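Notebook, 8 June 2021
Bench chores, Plekska sim

Read the Flino write-up again over coffee. It says sorting small hardware is "basically done." I have my doubts. Anyone who has dug one ring out of a coffee can of rings knows they hook together and slide under your finger, and a finger has skin on it.

What I'd call done: somebody dumps the rings out, walks off, comes back to a full tray. No resets, no nudging the tray over with your hip.

Setup
Irko scene file, tray task, seed 3828. Contact settings left at whatever Mondal shipped. I don't trust the friction number, it looks kind to the gripper. Step cap 300, which may be short for six rings, but leave it until we have a baseline.

To watch for
- closing on two rings at once where they sit close together
- a ring pushed flat along the table with no grip on it at all
- the tray getting shoved by a finger on the way in — count that as a fail

Rings out on the table and tray still empty:
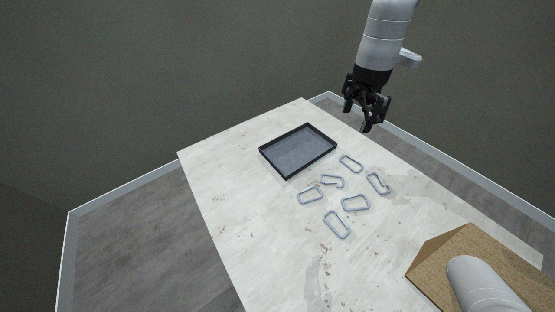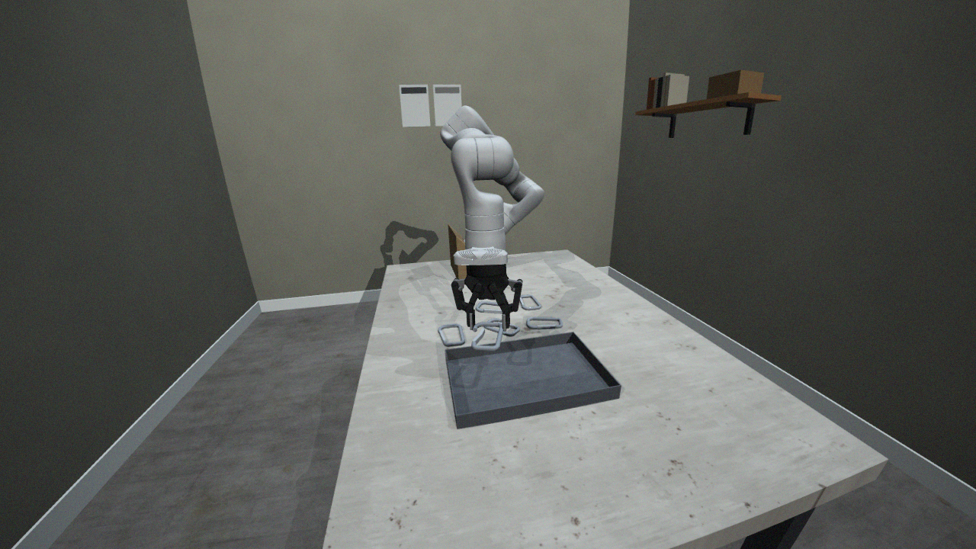 Still to do
Score by rings in tray, no partial credit for "almost." Rerun with friction cut way down. Ask whether the real bench is free in July, and time a person doing the same six by hand. My guess is about 7 seconds, talking the whole time.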